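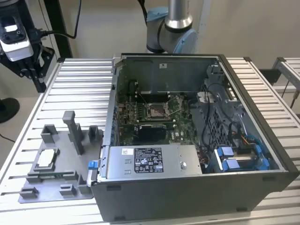

Craig Drummond wrote to us after his first month on the refurbishing bench that he had always thought of an old desktop as one thing, and now he can't look at one without seeing the power supply, the drive caddies and the little lever on the processor socket. We hear something like that from most people who join us, and we love it every time!

Grivstead is looking for bench technicians for our desktop refurbishing workshop in Virnach. We take in retired office computers, open them up, test what's inside, and send working machines back out to schools, libraries and families who need one. Last year 705 desktops left our doors ready to use, and this year we'd like to get a good deal further. For that we need more hands, and we'd be very happy if two of them were yours.

What the work is like

You'll spend most of your day at a bench with a computer tower on its side and its panel off. Some machines need very little – a clean, a memory check, a fresh drive. Others come to us half stripped, with no processor in the socket, and it's up to you to decide whether the board is worth saving or should go to parts. You'll pull and refit expansion cards, test power supplies, swap drives in and out of their carriers, tidy the cabling and write down what you did. Every machine has a job sheet, and the job sheet travels with it until it ships.

Socket work is the part new people tend to worry about, and we take it slowly. The contacts are tiny and don't forgive a dropped screwdriver, so you'll practice on scrap boards from the Jasama shelf (that's our in-house name for the donor stock, and no, the story behind it isn't very interesting) until you feel steady. Then you'll do your first few live boards with someone sitting next to you.

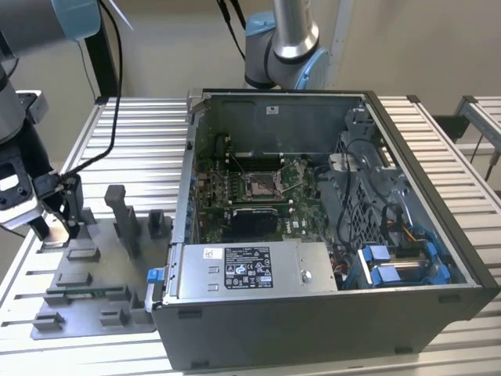
We run two kinds of bench day. On intake days you open machines, record what's fitted and what's missing, and sort them. On build days you take a machine from the sorted rack and bring it all the way to a clean startup. Most people do a mix of both, and if you find you like one much more than the other, tell us and we'll work it into the schedule where we can.

What we're looking for

You don't need a degree or a certificate. We'd like you to be patient with small screws, comfortable reading a label before you plug something in, and willing to ask when you aren't sure. If you've built or repaired a computer at home, wonderful, tell us about it. If you've fixed bikes, radios or sewing machines instead, tell us about that too – a feel for how things come apart carries over surprisingly well.

You should be able to lift a desktop tower from a cart to a bench, or let us know what would make that possible for you. Benches can be set for sitting or standing. We supply tools, wrist straps and gloves, but plenty of people bring a favorite screwdriver and guard it closely.

Good to have, but really not required: some practice with drive testing software, a bit of soldering, or experience with stock records.

Hours, pay and training

These are paid positions, full time at 39 hours a week, with part-time places open as well. Pay depends on experience and we'll talk about it openly in the first conversation. Training is paid from the first morning. New starters begin together in July, and the first two weeks are nearly all practice and shadowing.

On Friday afternoons we stop early, sweep the benches, put the odd screws back in their trays and go over the strange faults of the week. Bring yours. The stranger the better!

How to apply

Send us a short note saying who you are and what you last took apart, whether or not it went back together. A résumé is fine if you have one ready, but the note is what we read first. Please mention if you'd prefer full or part time, and put reference 3912 at the top so it reaches the right inbox.

Drop it off at the front desk in the McIver Building, or use the contact form on this site. We answer every application, and if we like the sound of you we'll invite you in for a couple of hours at the bench. You'll be given a tower, a screwdriver and a job sheet, and someone will be close by for questions.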